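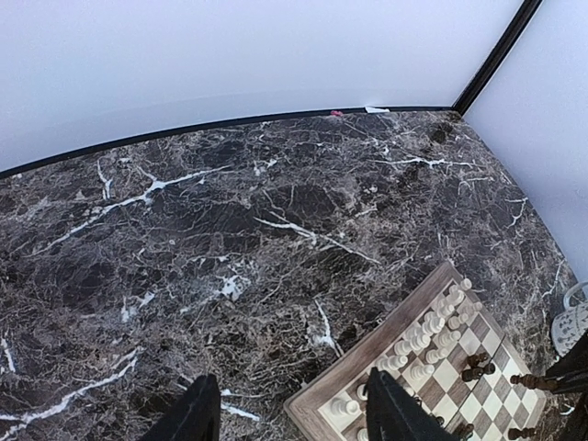 2018-05-15

Audience votes for the cooking show, episode 17. Loaded the Promari export again, 2,374 rows this time. In April it was missing the late votes, now they are inside.

Helmy script stops at row 40 when a contestant has two surnames. I put quotes on the name field and it runs to the end. Please do not remove them.

Recap text from Stirov has the elimination in the first line – bad for viewers in the west who watch later. Asked for a version without it.

Still open: 4 clips on the Hester drive have sound but no subtitles. I will check the reunion clip first.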